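Professional Responsibility for Lawyers
Handout 2: Conflicts of interest with former clients

Notes by Velimir Angelovski

Before class please read the Osaron case summary, pages 1 to 22 of the reader. The Jurić opinion is optional this time, but we will need it in February.

1. The basic duty

A lawyer owes duties to a client also after the work is finished. The file is closed, the bill is paid, but the duty to keep secrets stays. From this comes the main question of this handout: when may the lawyer act against a person he represented before?

The usual test has two parts. First, is the new matter the same as the old one, or substantially related to it? Second, are the interests of the new client opposed to the interests of the former client? If both answers are yes, the lawyer must refuse, unless the former client agrees in writing.

2. What is "substantially related"?

Students often think that the two cases must have the same facts. This is too narrow. Courts ask if a lawyer in the first matter would normally have learned something useful for the second. The former client does not have to tell the court what the secret was -- otherwise he would lose it by defending it.

Problem A. A lawyer drafted the supply contracts of Trodutside. Three years later she is asked to sue Trodutside over one of these contracts. Clearly related.

Problem B. The same lawyer is asked to represent a neighbor of Trodutside in a dispute over a fence. Probably not related, but ask what she learned about the land.

3. When the lawyer changes firms

The conflict of one lawyer is normally the conflict of the whole firm. When he moves to a new firm, some states permit a screen: he does not work on the case, he has no access to the file, and he receives no part of the fee. The former client must get notice. A screen built after the complaint arrives is usually too late.
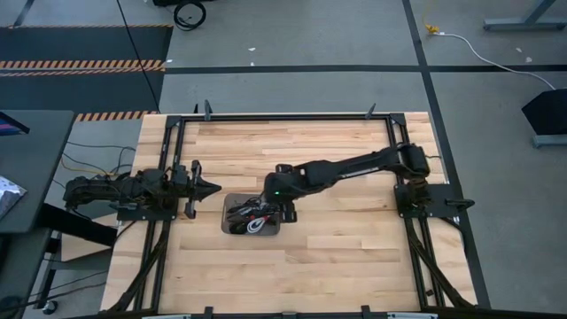 4. Consequences

Disqualification is decided by the judge in the case. Discipline is decided separately, and one does not depend on the other. A lawyer can be removed from a case and never receive even a reprimand. Return of fees is a third possibility, and we discuss it with the Osto materials.

For next class: write one page on Problem B. Bring it printed, please.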